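Handling and sorting practice: notes for the fourth session
Module tutor: Benedicta Aidoo

Welcome back, everyone. Last time we got through the paperwork side of a shared workspace, who signs for what and where the sheets live, and I promised that this week we would come down to the bench itself. These notes go with the talk, so please don't worry about copying everything off the board. Bring them to the practical, and scribble on them as much as you like.

The task we keep coming back to is sorting toy bricks into bins, and I know a few of you felt it was rather a small thing to hang a set of rules on. I like it very much for teaching, though. Bricks are cheap, they come in awkward attitudes, and a divided bin gives you a plain question to settle before you begin – which compartment is this piece meant for, and who decided?

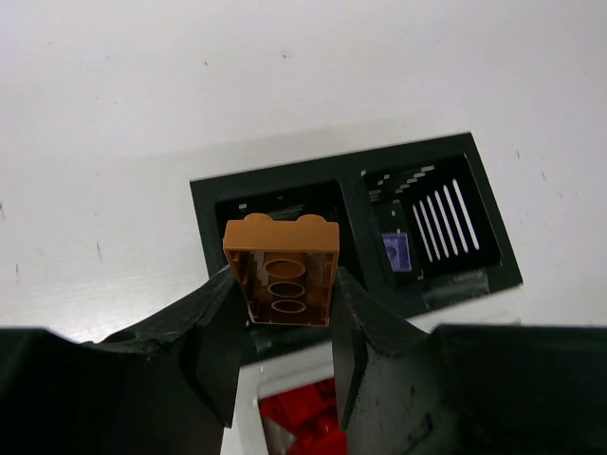
So, the first rule in our house list is that the sorting plan is written down before the arms are switched on. It can be two lines in the bench book. Mirjam Leemans, who takes the practical, will ask to see it, and she'll want the compartments named in a way that a person on the far side of the table would read the same way as you do. "Left" and "right" have caused us a good deal of bother over the years. Pick a fixed corner of the bench and name everything from there.

The second rule concerns the grip. Close on opposite faces of the piece, go gently, and hold still for a moment before you travel. If a piece is sitting at a tilt in the fingers you may carry on with it, provided the plan says tilted pieces are allowed, but write it down. I'd far sooner read a page full of tilted bricks than a page where everything is supposedly perfect!

The third is about cables, and I do go on about cables. Before each run, take both arms slowly through their full reach and watch the loops the whole way round, especially at the elbow. Ties should be snug enough to keep the cable with the forearm and slack enough to let the joint turn.

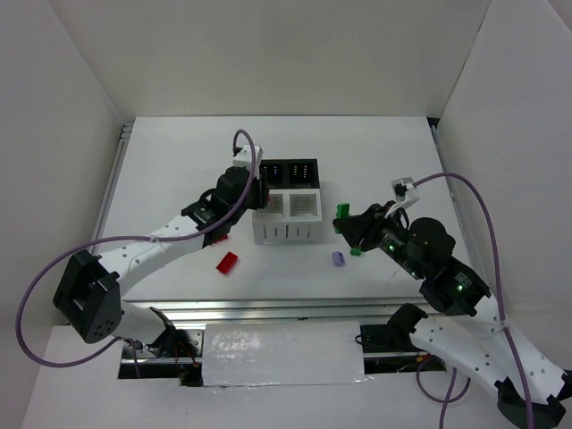
Oromgate, August

The version of the rules you have here was agreed at the summer meeting, and it replaces the sheet headed Pivico that some of you were given by last year's group. Most of it will look familiar. What has changed is the part on working with two arms, which Guðlaug Hafþórsson rewrote for us from top to bottom.

Only one arm may be over the container at a time unless the plan says otherwise, and the other waits with its gripper clear of the rim. Loose pieces on the table are left where they are until both arms have stopped and the stop has been called aloud. Hands stay behind the front rail until then, please, even for a piece that looks easy to reach.

For the practical, read section 9 of the Rizvi reader and draft a sorting plan of your own, one side of paper at most. Sheyla Castaño will collect them at the door.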